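Kindero opens its doors and lets visitors drive the virtual house

1 December 2021

I finally made it to the Kindero open day, and I'm so glad I went! The company has been teaching robots to find their way around people's homes, and most of that teaching happens on a computer, in made-up houses that get used over and over before a real machine rolls anywhere. I'd pictured rows of robot arms. What I got was a warm room, a big screen and very decent coffee.

Jaruwan Wattanapong ran the demonstration, and she was great with the kids in the front row (one of them asked if the robot gets bored, and she took the question seriously). She brought up one of the simulated homes and talked us through how a robot learns to tell a doorway from a wall, or a table from the shadow underneath it. The team has 100 of these interiors now, up from a handful in October, and the furniture gets shuffled between runs so the software can't just memorize the place.

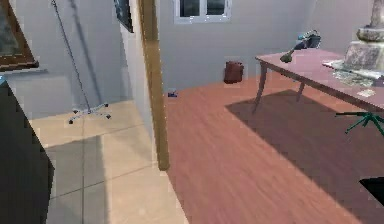
One of Kindero's simulated interiors, with a red bag by the far wall and papers on the table.

Small stuff left on the floor is the hard part, Wattanapong told us. A bag is fine, but something tiny near a door frame can throw a whole run off. Then we got to try it ourselves – five minutes each with a game controller. I drove straight into a cabinet. Twice!

After the break there was a short talk from Plurner, the firm that helps with the mapping software, and I'll admit some of it went over my head. The question time was better. People mostly wanted to know when they could have one at home, and the answer was a polite "not yet."

Kindero plans to run the open day again in the spring, with three sessions instead of two. It's free, but you do have to sign up at the front desk, and the morning slots go fast.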